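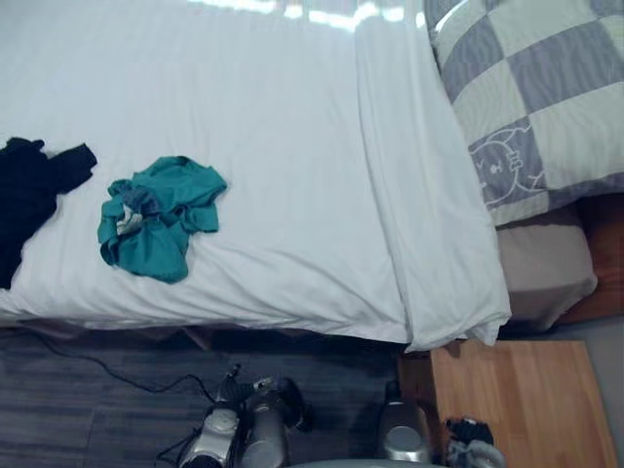 Poste « lit », vue caméra de tête, les deux pinces en attente. Chemise vert canard et vêtement foncé sur le drap.

2023-07-17 – Cahier téléop, tâche « ramasser et plier le linge posé sur le lit »
Présents : Noemí Lozano (pilotage), Teodoro Barrera (enregistrement), moi. Hạnh Chu passée en fin de matinée.

Objectif du jour : refaire une série de démonstrations à distance sur des vêtements en tas, avec les nouveaux réglages de pince. La série de mai avait été faite avec des vêtements déjà étalés à plat, et la politique apprise dessus ne sait pas quoi faire d'une chemise en boule. Elle descend au centre du tas, ferme, remonte avec trois épaisseurs, et s'arrête là.

Réglages au départ : échelle des bras leaders à 1 pour 1, force de fermeture à 30 % du maximum, retour d'effort coupé. Noemí préfère sans retour, elle dit que ça vibre trop près du matelas. À revoir avec Matilde, qui pilotait avec retour en mai et n'a jamais signalé ça. Peut-être une question de gain sur le poignet droit.

Consigne donnée à la pilote :
saisir la chemise par le col avec la pince gauche, chercher une épaule avec la droite, soulever assez haut pour que le tissu tombe, reposer à plat au milieu du lit, plier les manches puis le bas. Ensuite seulement le vêtement foncé. On ne touche pas à l'oreiller ni au drap.

Déroulement
11 essais enregistrés, 5 gardés.
Les trois premiers jetés : Noemí prenait le drap avec la chemise. Le drap fait un pli épais du côté droit et dès qu'on tire dessus tout glisse vers le coin. On a repris en approchant la pince plus inclinée, doigts presque parallèles au matelas, et le problème a disparu sur la chemise. Il revient de temps en temps sur le vêtement foncé, qui est tout à gauche et oblige le bras à travailler presque tendu.
Un essai perdu par coupure de l'enregistrement (disque plein, Teodoro a vidé les fichiers de la semaine passée après copie sur Etim).
Deux autres jetés parce que la manche était repliée sous le corps du vêtement au moment de la pose. La pilote s'en est rendu compte et a corrigé, mais la correction prend plus de temps que le pliage lui-même. Discussion avec Hạnh : faut-il garder ces essais à part, comme exemples de rattrapage ? Elle est pour. Je les ai déplacés dans le dossier « reprises » au lieu de les effacer, on décidera quand Natalia aura relancé un entraînement.

Remarques
– Le contraste du vert sur le drap blanc est très bon. Pour le foncé, on perd les plis internes dans l'image et Noemí devine où est la manche. Essayer une exposition un peu plus longue, mais le haut du lit a déjà un reflet clair et risque de saturer.
– La position de repos des pinces, sous le bord du lit, est correcte pour la pince gauche. La droite démarre très près de la planche en bois clair. Pas de contact relevé aujourd'hui, mais je préfère reculer le point de départ de 3 cm avant la prochaine série.
– Câble noir au sol près de la pince gauche : à fixer.
– Saisie du col : ça marche mieux en attaquant par l'extérieur du tas. Quand on arrive par le dessus, les doigts masquent le col dans la vue de tête et il faut passer sur la caméra de poignet, ce qui casse le geste. On voit bien l'hésitation dans les courbes de vitesse.
– Fatigue de la pilote nette après une heure. Alterner avec Matilde.

Données copiées sur Etim, sous-dossier lit_tas. Annotations des débuts et fins de phase pas encore faites, Teodoro s'en charge.

À faire
Fixer le câble.
Reculer le départ du bras droit.
Comparer retour d'effort coupé / actif, même pilote, même vêtement.
Demander à Natalia si elle veut les phases séparées (saisie, étalement, pliage) ou l'essai entier.
Varier la position de la chemise, on l'a reposée trop souvent au même endroit.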